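**When a hand-held gripper snags its cable**

A Grallik gripper quit on me in December. The cable had pulled half out of its socket and the jaws stayed open. Leave slack behind each hand before you start. 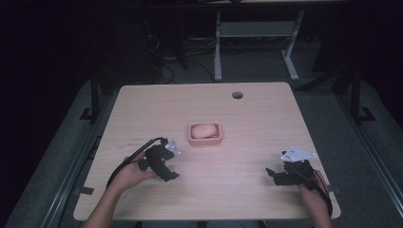 Shalini Garg wrote in that hers failed the same way, and that tape at the table edge only moved the strain to the plug.

So skip the tape. Unplug before you touch a stuck jaw, and keep your fingers out of the gap.

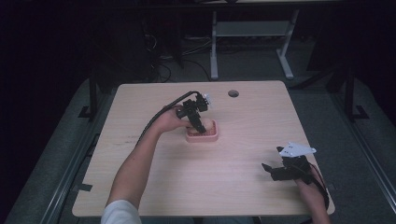 Check the plug next. If it wiggles, stop for the day and order a new lead. Mine was 49 dollars from Gistau.

Wipe the fingers and look for worn edges.
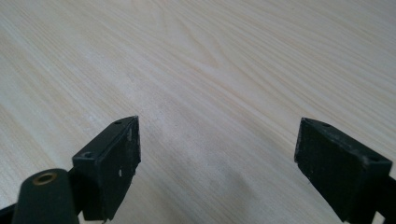
Kanchan Awasthi disagrees on timing: she changes the lead every 1,000 grips, loose or not.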